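Setting Up the Siveo Hand-Held Gripper Kit for Table Work

By Shona Sutcliffe
Friday, February 11, 2022

The Siveo kit is a pair of hand-held grippers with marked cube housings, supplied for recording demonstrations that are later used to train a robot arm. This page covers the first session at a table. It assumes that the recording software has been installed and that both grippers have passed the self-test in the kit manual.

Preparing the table

Choose a plain table with a matte or lightly finished top. Move lamps so that no bright reflection falls on the work area. Small items may remain at the back edge, provided they do not come between the head camera and the markers.

Wipe each marker face with a dry cloth. Connect the cables and leave enough slack for both arms to reach forward freely. The kit weighs 689 grams per gripper, and new operators should limit their first session to 28 minutes.

Recording a grasp

Begin with a light, rigid object such as an upright box. Take hold of it near the bottom with one gripper, close the fingers slowly, and raise it. Keep the second gripper over the table with its markers toward the camera – the software tracks both hands even when only one is holding something.

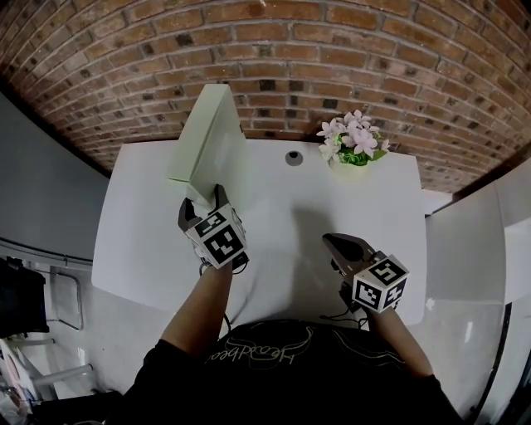

Ehsan Moradi wrote to us that the left gripper lost tracking whenever he turned his wrist inward, and that slower turns cured the fault in all but four of his 36 recordings. We have seen the same result and advise operators to practice the turn before saving any data.

Set the object down, open the fingers fully, and wait for the tone before starting the next recording. If the tone does not sound, discard the recording and repeat it.

Checking the results

Play back each recording at half speed. The two hand paths should be smooth and without gaps. Where a gap appears, check the lighting first, then the marker faces. Units that continue to lose tracking may be returned to Siveo for calibration. The loan service will accept new requests from May.

Related items
Skarberg Table Mount: Installation Notes
Wodness Recording Software: First Steps
Replacing Finger Pads on the Abbasi Gripper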